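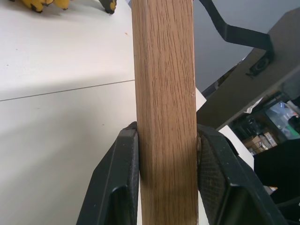

Home Projects Work & Society Archive Contact

Two Arms and a Picture Frame: What Changed on the Handling Bench at Lotia

Urbonaitė - December

12 shares 3 comments

1. What we set out to do

Our group was given the topic "automation and the worker," which is the kind of topic that makes you want to stay in the library. We asked to do it at an actual workplace instead, and Lotia, which handles returned and secondhand goods out of a unit in Stumstead, let us in on the condition that we stayed out of the way and did not touch the bench. We managed the first of these most of the time.

Lotia has 85 people on its books. The bench with the two robot arms takes up 10 of them on rotation. The rest meet the arms mainly as a subject of conversation in the break room, where opinions are firm and mostly formed at a distance.

We interviewed 12 people and sat in on three shifts. The interviews were done with a promise of no names, so there are none in this report.

2. The work itself

Before the arms, checking an item meant picking it up, looking at it, turning it over, and putting it in a crate. A person does this without thinking, which is why it was so hard to get anybody to describe it. One interviewee, asked how she turned over a picture frame, said "with my hands" and waited for the next question.

Now part of the job is showing the arms how it is done. The bench is stocked with things that have little in common: a wooden picture frame, canvas sneakers, a large bunch of small spotted bananas. The bananas were explained to us as "awkward," and so, we were told, are most returns. An operator runs a pick, watches it, marks the attempt good or bad, resets the items, and goes again. The resetting is still done by people. Several of them brought this up before we had our notebooks open.

We had expected to write a section about speed. On the shifts we watched there was not much of it to write about. The frame in particular is a slow customer - it is thin and wide, and it would much prefer to lie flat. 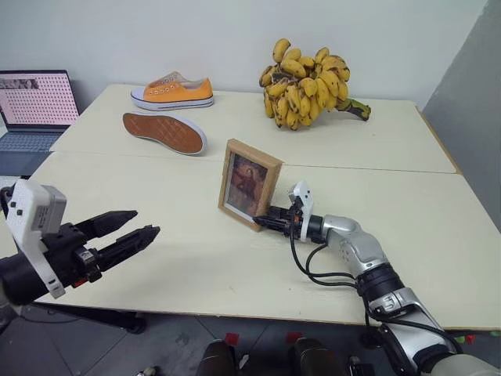
Has anyone at Lotia lost a job because of the arms?

None of the people we interviewed had, and none could point to someone who had, although two expected that fewer temporary staff would be taken on next winter.

3. What changed for the people

Lifting went down for those on the bench rotation. Sitting went up. Opinions on this trade differ by age and by back.

Attention is the bigger item. The old job let you talk. The new one asks you to watch a gripper approach the edge of a frame and decide whether that counted as a grasp, and then to do it again, and it is hard to follow a story about somebody's sister's wedding at the same time. Three people used the word "tired" and then corrected themselves, saying they had not really done anything.

There is also the question of who is good at it. Lotia's best packers were quick, and quickness turned out to be a poor qualification for teaching a machine. The rotation now favors patient people, and some of the quick ones have not taken it well. The pay grade is the same for both, a fact that management described as fair and the bench described in other ways. 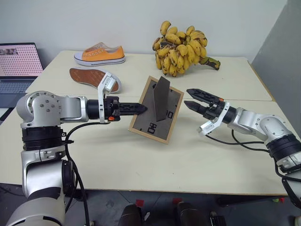

One of the bench operators told us that she no longer minds the arms but does mind being asked whether she minds them. In her view the real change was the marking: she used to decide things and move on, and now every decision is stored somewhere, including the ones she made just before lunch.

We put this to the shift lead, who said the stored marks are used to judge the arms and never the operators. We asked if that was written down anywhere. It was going to be.

4. Problems with our study

Our sample is small and leans toward people who like talking. We never saw a night shift. We also planned to compare Lotia with a second site in Boluncombe, which agreed to our visit, moved it, moved it again, and then stopped answering the phone.

5. What we would ask for

- The rule about stored marks should be put in writing and hung where the bench can read it.
- Turns at marking should be shorter, with ordinary packing in between.
- Resetting the items should count as part of the job when targets are set. At present it is treated as something that happens by itself.

Lotia has a copy of this report. The shift lead has asked for a shorter one.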